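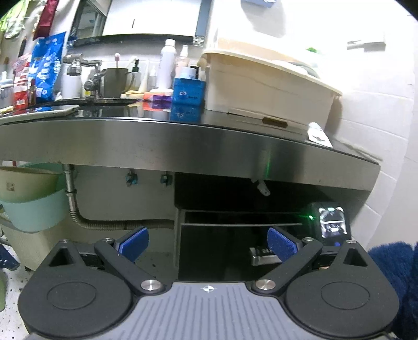
4.2 Objects at the basin

The basin counter was the busiest surface in the whole survey, and to our minds the most rewarding. Across the 40 homes we listed 1555 objects within arm's reach of the tap. Both neighbourhoods, Jollgate and Abu Hammour, were covered in the same way: each bathroom was visited on two occasions, and the list was made before anything was moved. We had expected soap, toothpaste and a few bottles. What people keep there is far more varied and, we think, far more interesting than the housing literature has allowed.

We sorted the objects first by how they stood. An object was coded as "free" if it rested directly on the counter, "leaning" if it needed the wall or another object to hold it up, "hung" if it was suspended from a rail, hook or shelf edge, and "held" if it stood or lay inside something else. Held objects came to 511, a much larger share than we had guessed during the pilot. The commonest holder was an ordinary drinking vessel. Purpose-made toothbrush stands did turn up, but mugs were everywhere, often with a single brush in them. Several residents told us that the mug had come from the kitchen after losing its place there, and one was delighted to be asked. She could name the shop, the town and the year.

Mugs deserve a little more space. A mug is heavy enough to stay put when a brush is dropped into it, it can be rinsed at the same tap, and its handle lets it be moved with wet hands. Residents in Werkstead, where we ran the pilot, gave these reasons with almost no prompting. Clear tumblers were liked less, on the grounds that they show the water that gathers at the bottom. Our coding sheet (the Flulter sheet, described in Section 3) had no line for kitchenware in its first version, and we were glad to add one.

Leaning objects were mostly soft packaging: refill pouches, bags of cotton wool, bags of washing powder. These are sold in forms that do not stand well once opened, so they migrate to the wall. They are also tall and bright, and this gives many counters a sort of skyline at the back, with smaller and plainer things in front. We came to look forward to this on each visit – no two skylines were alike. Pump bottles tended to stay close to the tap, and tubes were found both upright on their caps and lying flat.

The front of the counter behaved differently. People kept it clear, or used it for things that would soon be picked up again. Phones were the chief example. A phone was coded as "passing" when it lay flat on the counter, whatever part of the counter it was on, and such objects were left out of the comparison between visits. In the room used for Figure 3 the phone was near the front edge, with the packages behind it, and the mug with its toothbrush was further along, beyond the tap.

The edge itself turned out to matter more than the plan drawings suggest. A deep front apron makes the counter look like a single solid piece, and residents with such counters spoke of the top and the space underneath as two separate places with separate rules. We therefore recorded the finish of the apron and of whatever front lay below it. Shiny fronts were mentioned often in the interviews, usually in connection with wiping. Handles and strips were noted too, as were any small lights, which residents said they found useful when coming in at night.

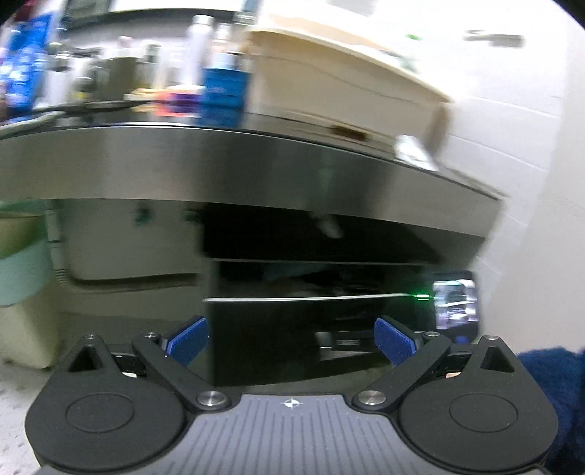

Figure 3. Brushed steel counter edge above a black front with a thin silver strip; a small green light shows at the right-hand end of the strip.

Two points of coding need to be stated here. First, a package was entered once however many items it contained, so the total is a total of things standing, leaning, hung or held, and says nothing about how much of any product was in the home. Second, an object that was both held and hung, such as a sponge inside a mesh bag on a hook, was entered as hung. We tried the opposite rule in November and found that the two coders agreed less often.

Hung objects are taken up again in Section 4.3 along with rails and hooks, where the differences between Jollgate and Abu Hammour are at their clearest. For the counter proper, the differences between the two were small, and the variety within a single street was a good deal greater. One household kept nothing at all by the tap except a bar of soap and a mug, and its next-door neighbour had filled the counter from wall to wall, with everything within easy reach and, as she showed us with some pride, every label facing forwards.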